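# The evening the grippers wouldn't let go

Hello again from the Garari project, and thanks to everybody who wrote in asking how the cloth sessions were coming along. Well, we had a bit of bother! Pacita Maglaya had got through 58 takes out of the 149 on our list when one of the hand-held grippers began sticking shut on the fabric. You'd ease off the trigger and the fingers would stay put for a good while, then spring open all at once (and I got a nasty nip on the thumb finding that out, so please learn from me and keep your hands well clear).

We'd been working through the hanging cloths that night, the fiddly ones, where the fingers have to take hold of a fold without dragging the whole lot down off its hook.

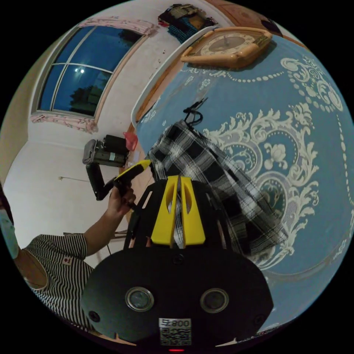 Pacita's first thought was the return spring, and mine was fluff, and I'm sorry to say for my pride that she was right. The spring had slipped off its seat and was rubbing along the inside of the handle. We had the same grief back in November with the older Brukik set, though that time it was a cracked pin and took us ages to find.

Xu at the Cadbridge workshop has posted us 4 new springs, bless him, and until they're fitted the rule is simple: if a gripper sticks, put it down, switch it off and count to 90 before going anywhere near the fingers. The takes from that night will be done over.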